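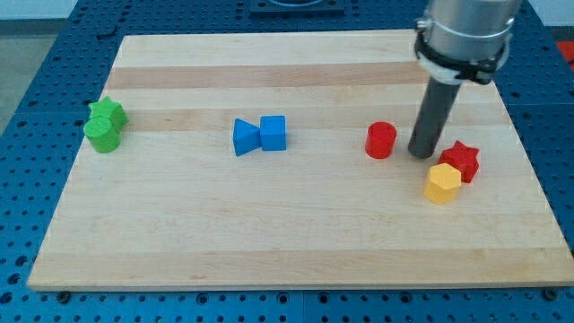 Color piles on the maple board - show me how you sort!

stoltbridge_nan wrote:
Okay, I have to share because I am so happy with this setup! We've been doing the block sorting at the blue work table for a few weeks now, and putting a real cutting board under the blocks has changed everything. Green on the left, blue in the middle, red on the right. Each color gets its own patch of wood and the kids can see at a glance where the next one goes. I love how the colors pop on the pale maple, too (the strips run back and forth between cream and honey, so pretty).

Shapes are mixed on purpose. A star and a cylinder for green, same for red, and then the blue triangle and cube in the middle. I'm teaching color first and shape second. Anybody else do it in that order?

pegboard_pete wrote:
Love it! That perforated table is what caught my eye. I have a holey top in my shop and small stuff rolls along and drops an edge into the holes constantly. A board on top fixes that. Did you bolt yours down? I see two bolt heads down by the front corners.

stoltbridge_nan wrote:
Yep, they're what keeps it put. Before that it crept toward me every time someone leaned in, and by the end of a session I'd have it in my lap.

zukstead_mom wrote:
Gonna disagree on the order, in the nicest way. We did shape first with my youngest and it went so much faster. Stars together, cylinders together, and then color was a fun twist for later. When you start with color they stop looking at the shape at all. Mine would have put a blue banana on that middle pile and been proud of it.

Nerea Bravo wrote:
I'm on team color, at least for the under-fours. I run a morning group and we sort by color until February, then switch. The switch is a great day! Same blocks, same board, and suddenly the two stars belong together and there's a lot of shouting. If you do shape first you still get a switch, I guess, but it's a quieter one.

zukstead_mom wrote:
Ha, okay, I like the shouting. But doesn't it confuse the ones who just got comfortable?

Nerea Bravo wrote:
A couple of them, for a day or so. I keep the session to 20 minutes that week and let them go back to color at the end if they want.

grainfan51 wrote:
Here for the board. Please oil it! Maple dries out, and kids' hands are hard on it. Mineral oil, let it sit for 30 minutes, wipe it off. Mine is years old and still gorgeous.

pegboard_pete wrote:
I'd skip the oil for this. Nobody's cutting onions on it, and a freshly oiled board gets slick. I'd give it a light sanding and leave it alone.

grainfan51 wrote:
It's only slick if you don't wipe it, Pete!

Sevim Güler wrote:
Question about the blue pair. Is the triangle meant to touch the cube? It looks like a bow tie and now I can't see it any other way. My son would refuse to sort anything after that, he'd just build bow ties.

stoltbridge_nan wrote:
Oh, a bow tie, I love that! I tell them blocks in a pile should be close enough to be friends, so touching is fine by me. The green ones are tucked up close too, with the cylinder in front of the star.

zukstead_mom wrote:
The reds need to scoot closer then - that star is a bit forward of its buddy.

stoltbridge_nan wrote:
Fair! I'll try shape first with the older ones tomorrow and post how it goes. Still not oiling the board until you two agree.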